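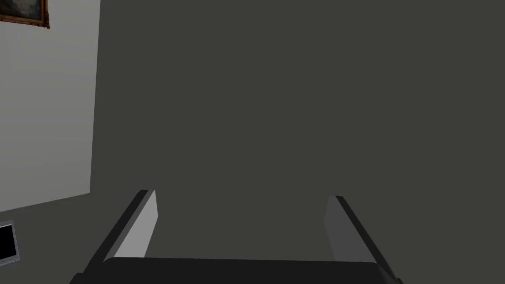 The simulated gripper, fingers open, in the gallery model shown to visitors in Saremport.

The Antal program opened its doors to museum staff and members of the public on Tue 18 October, offering a first look at its work on the handling of framed pictures. The visit was held at the Saremport office and drew roughly 200 guests over the course of the day.

Antal trains its software entirely in simulation before any physical arm is put to use. Margaux Aubert, who directs the program, told guests that the early stages call for patience. "A frame is thin, and its edges differ from one picture to the next," she said. "We wish to study every approach at length before a real object is involved."
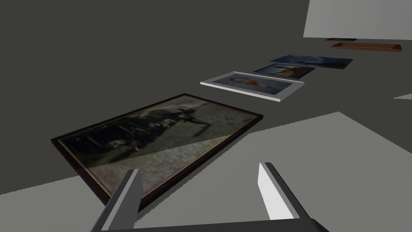

Each demonstration lasted 30 minutes and was led by Arvo Nurmi and Orsolya Gulyás, who answered questions on finger spacing, angle of approach and the choice of viewpoint. Several guests from the Girkia collection asked how the software would deal with glass and with older, heavier moldings. Mr. Nurmi replied that both subjects are under study and that written findings will be shared with partner museums.

A second open day is planned for November at the Lultatville office. Places are limited to 11 guests per session, and requests should be addressed to Dezső Mészáros.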